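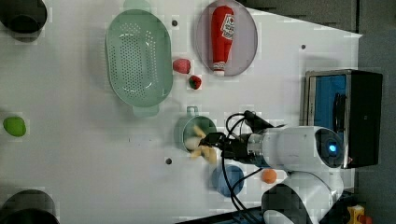
Play kitchen set, part of it: colander, lavender-gray plate with the ketchup on it, green mug, fries, two strawberries.

To: Mallar play-and-learn list
Subject: Re: Re: play food, what to keep and what to pass on

Replying to the message below, and to the two that came to me off list asking the same thing.

> We have been given three boxes of play kitchen stuff from a center
> that closed, on top of what we already had. Some of it is Plendico,
> some is Hernum, most has no name on it. The room is small. I would
> like to cut it down to one shelf. Does anyone have a rule for what
> stays? Also, do you bother with containers that don't match, or do
> you wait until you can buy a proper set?
>
> And how do you keep the fries out of everything?

We went through this in July when we moved the home corner to the Agudelo Street room. We had 136 pieces by then, counting every loose pea. What we kept fits in one crate and a dish tub.

On matching: I wouldn't wait. Our plates and cups come from all over and the kids have never cared. The oval plate and the green mug get used as much as anything we bought new. What matters more is having a few things that hold other things. If you have forty pieces of food and two bowls, the food ends up on the floor. We aim for one container to every four or five foods and it works out fine.

The colander is a real one, full size, pale green, with a short handle at each end. I would put one of those ahead of any toy pot. Kids will fill it, carry it with both hands, dump it and fill it again. The holes are small enough that our fries don't go through. Get a plastic one if you are buying. We had a metal one before that and it was loud.

On what to drop, we took out:

- anything with a split seam, since water gets in and stays there
- anything that comes in two halves when you can only find one half
- the paper cartons, which were flat by the second week
- doubles of the big items (we had 3 roast chickens)

We kept both strawberries even though they are different sizes and different reds. The kids sort them as big and little, or one is the mom. Same with the ketchup bottle. It is the most asked-for item on the shelf, probably because it looks like the one at home. If your box has a bottle like that, keep it. If you are cleaning out a real one to use for play, glue the cap on after it has dried for a few days.

Now the fries. I don't think you can keep them out of everything. We tried a zip bag and then a tin with a lid, and both were on the floor by snack. What has worked best is giving them a cup. They stand up in it more or less, the kids know the look from restaurants, and at cleanup you can say "fries in the mug" and it gets done. Some still miss. Check under the shelf on your way out.

For washing, we do the whole crate every other week in a tub with dish soap, rinse in the colander, and leave it on towels overnight. The hollow pieces go hole side down. Painted wood gets a damp cloth only.

One shelf is enough. The Hernum catalog shows a play kitchen with something on every surface, and ours looked like that for a year. Once it was cut back they started setting the table, which I had not seen them do before.

I have a spare oval plate and a bag of mixed vegetables if you want them. Pickup only, any morning before 10.

Mallar home corner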